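Tips for a bench-built arm that handles dishes

Fix the base before touching the software. Plonilex, our arm in the shared workshop, spent its first weeks on a clamp that crept under load, and every calibration was worthless by evening. Four bolts through the bench cured it.

Print fingers in matte black. Natural filament throws its own glare into the wrist camera. Taper the tips and sand the inner faces flat.

Route the camera cable with slack at the wrist roll joint. Tape it, run the joint to both limits, then zip-tie. Masanobu Hattori snapped two connectors by doing this in the other order.

Set the servo current limit low and raise it in small steps. Ours sits at 408 mA for crockery. At 700 the fingers flex and the rim slips out sideways.

Glazed dishes are hard on edge detection. Light reflected inside a bowl can be stronger than the line of the rim. Diffuse the lamp with baking parchment, well clear of the bulb, and lock the exposure. Frames blurred by arm motion should be dropped before rim fitting — a pause of 200 ms ahead of each capture is enough on our arm.

Wrist camera, fingers at the blue bowl:
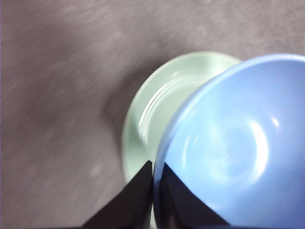
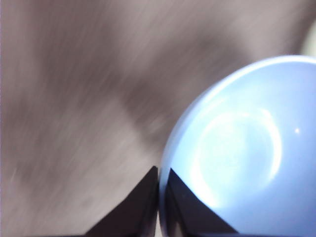
Approach a rim from outside, one finger over the lip, and close slowly. For stacked dishes, fit the nearest rim first and mask it before looking for the next. Tamara Rusu keeps the masks in a separate folder for each dish, and retraining goes faster that way.

Check finger screws every Friday. Thread locker on the wrist, none on the fingertips, which need to come off for cleaning.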